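Saturday, May 9, 2020

Tabletop for Rusbridge, surface prep and finish

Carried on with the pale top. Rasa had left it on the two long trestles with the good side up, so no turning needed. Went over it with the raking lamp first, before touching anything. Old glue smear near one end, the size of a thumb, which I had marked in pencil on Thursday and then managed to rub the pencil off. Found it again with a wet rag. Scraped it back with the small card scraper, then blended out with 180 on the cork block.

Then the whole top with 180, along the grain, by hand. I don't want to use the orbital on this one again. Ivars ran it over the offcut from the same board and under the lamp there were pigtails all over it, even after 220. Could be the disc, could be the pad on that machine, which has been wobbling. Either way the block is slower but I trust it. Changed paper more often than I normally would. It clogs quickly on this wood, and a clogged sheet leaves shiny patches that show up later as pale spots under oil.

Vacuumed, then wiped with a damp cloth to raise the grain. Left it 40 minutes with the door open. After that a light pass with 220, just enough to knock the fuzz off. Four or five strokes in each place and stop. Elaine asked if we should go to 320. I said no. On the Clallport shelves we went to 320 and the oil hardly went in at all, and we had complaints about water rings by October.
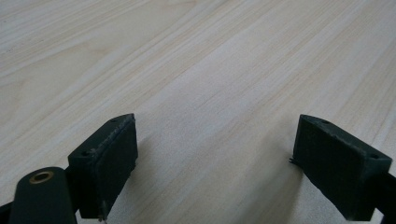 Grain direction is the thing to watch when planing any more of this stock. It doesn't run square to anything, and where it curves the plane wants to lift it. I would rather scrape those places. If anyone does need to plane, take it very fine and skew the iron, and try the offcut first. The offcut is on the rack by the window, marked R on the end.

Finish tests, done on the back of the offcut:

Patch A, the Pendbridge oil straight from the can. Goes yellow. Nice color but the customer asked for it to stay light.
Patch B, same oil with a bit of white pigment stirred in. Closer. Looks chalky in the open pores if it isn't wiped hard.
Patch C, water-based matte, brushed. Stays the lightest of the lot. Feels like plastic to me, and Līga said the same without being asked.
Patch D, soap finish, 2 coats. Very pale, good to touch, but it's going to be a table people eat at and I don't think they will keep up with the soaping.

Raimonds prefers B. I think B as well, wiped off after ten minutes and buffed with the white pad. He will call Lūse on Monday and ask if they want to see the sample before we commit. Until he has an answer nothing goes on the real top, please. That includes wax.

Checked for flat with the long straightedge, both diagonals and across at 6 places. A hair of light under it in the middle of the far end, less than a sheet of printer paper. Leaving that alone. Lengthwise it is good. Put the moisture meter on the underside, and the readings were the same as last week, so I think it has settled down since it came in from the store.

Edges still to do. The drawing says a 2 mm round on the top edge and just a broken edge underneath. I'd do the top one with the little router and finish with paper around a dowel, since the corners always need hand work anyway. Tape the face next to the cut so the router base doesn't mark it. Use the low-tack tape, the blue one pulled fibers off the offcut.

Things to get: 220 sheets (opened the last pack today), white pads, new backing pad for the orbital, low-tack tape.

Covered the top with the clean cotton sheet before leaving. Please no tools, cups or clamps on it, even with the sheet over. The wood is soft enough to take a dent from a pencil end.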